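4. Cutlery choice and reported meal satisfaction

4.1 Background to the household survey

Earlier work on tableware has mostly been carried out in restaurants and canteens, where the diner does not choose what is on the table. Less is known about the home, where people buy, inherit and replace their cutlery over many years and often mix several patterns in one drawer. Bouzid and Erraji looked at weight and balance in a canteen setting and found that heavier forks were linked with higher ratings for the same dish. They did not look at colour or finish, and their diners ate with one type of fork throughout.

The household survey was planned to fill part of this gap. Forms were sent to 3754 addresses in the towns of Berrada and Endon, and 2000 were returned in a usable state. Each form asked who had bought the everyday cutlery in the home, how long it had been in use, what finish it had and whether a second set was kept for guests. A follow-up diary was completed by 642 households, who wrote down their evening meal and gave it a mark out of ten. The diary was kept during December, which we accept is not a typical month for eating at home.

4.2 Sorting by finish

Finish was coded under four headings: plain polished steel, brushed or matt steel, silver plate, and coloured metal. The last heading covers gold, copper, black and multicoloured surfaces, including the rainbow finish shown in Figure 3. Forks with plastic or wooden handles were coded by the metal of the head. Where a household used more than one finish at the same meal, the fork decided the code, as it was the item most often named first in the free comments.

Two coders, El Sherbiny and El Idrissi, worked through the forms separately. They disagreed mainly over worn silver plate, which many people described simply as "old steel". These cases were settled by telephone where a number had been given and left out of the analysis where it had not. Multicoloured finishes caused almost no disagreement. People had clear words for them, most often "rainbow", "petrol" or "oil-slick".

4.3 What people said about coloured cutlery

Owners of coloured sets were younger than the rest of the sample and more likely to live in rented homes. They had usually bought the set themselves, while owners of silver plate had nearly always been given theirs. Very few had replaced all their cutlery at once. The coloured set tended to sit beside an older steel one, and several people wrote that they reached for whichever was clean.

Comments about looks were mixed. Some people liked the way the colours went with plain or pale crockery. Others said they had enjoyed the set at first and then stopped noticing it. A smaller group complained that the finish had dulled, and blamed the dishwasher. We did not inspect the cutlery and cannot say how common such wear is. One woman in Endon kept her coloured forks for cake only, as she felt they made meat look grey.

The diary marks do not show a clear link between finish and satisfaction. Homes with coloured cutlery gave slightly higher marks in the first week, but the gap had closed by the second. Household size and whether the meal was eaten at a table both mattered more. This fits the view put forward by Fuchs, that cutlery affects the meal chiefly when it is new or when it is unpleasant to hold.

4.4 Limits of the survey

The forms relied on people describing their own belongings, and the headings we used are broad. Multicoloured sets were placed with gold and copper although owners spoke about them differently, and a later study should keep them apart. The 18 households that ate mainly with chopsticks or by hand were removed before the diary marks were compared. Their answers on serving dishes are reported in Section 5, together with the material on bowls.

Figure 3. Fork with a multicoloured (rainbow) metal finish. 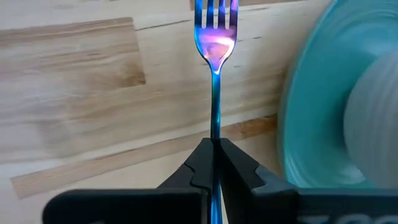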